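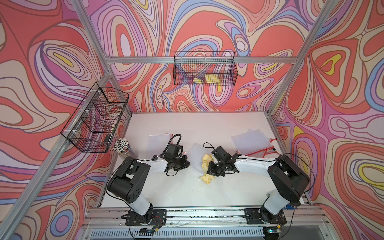
By Dehua Lu
Updated in May

Arneo Bench Practice Kit

Okay, so this kit started as a sheet of paper taped next to my own bench. I was setting up cells with two arms over one table, and every new person asked me the same things (where can I put my hands? who stops it? what do I write down?). So I wrote it all out, then rewrote it when people kept skipping the middle, and now Ritberg prints it and I get to sell it to you!

What you get: a laminated rules card for the front rail, a pad of 33 start-of-shift check sheets, a roll of floor tape, and 2 lockout tags with room for a name. The tags are bright orange and ugly and I love them.

The card is written for small tabletop arms doing soft, fiddly work - cloths, zipper pouches, anything that bunches or slides. It doesn't replace your risk assessment or the manual for your arms. Please do those first. I mean it.

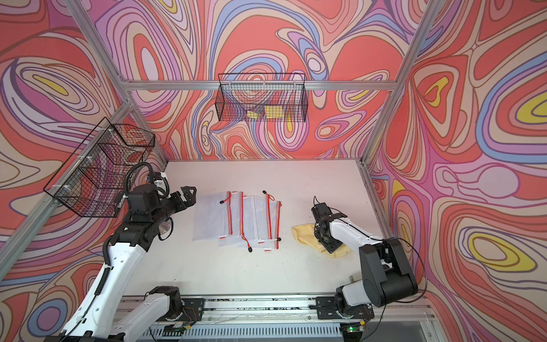 My favorite part of the card is the reach rule. Hands stay outside the rails while either arm is powered, even if only one of them is moving, and even if the thing you want to fix is right there by the edge. If a cloth needs straightening, you stop both arms, hang your tag, and then reach in. It feels slow for the first week and then you stop noticing.

The check sheet takes me one cup of coffee. You look over the cable runs at every elbow, tug the base plate bolts, wipe the table, and try the stop button from wherever you'll be standing that day. There's a line for loose items too, so you decide before you start what belongs on the table and what goes back in a basket.

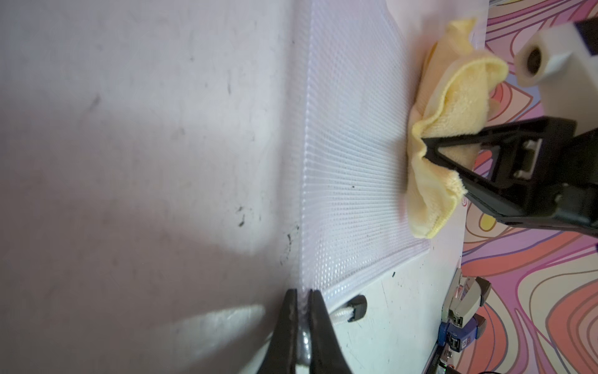 Then there's shared handling, when two grippers are working close together. I set a slow speed for the first 15 runs of any new task and keep my finger by the stop the whole time. Balthasar Nägeli at Vellach talked me into adding a box for grip force, and he was right - thin plastic and fluffy cloth want very different settings, and it's so easy to carry the old number over from the last job.

The card wipes clean with plain soapy water. Skip the solvent, it clouds the laminate (I ruined my first one that way). Dry-erase ink comes off, permanent marker does not.

Refill pads fit the older Kotian clipboard as well as ours. If you run more than one cell, get a card for each. Sharing one means it's always at the other bench when you want it.

Questions about wording, or a rule you think I missed? Write to me through the shop and I'll read it with my morning coffee.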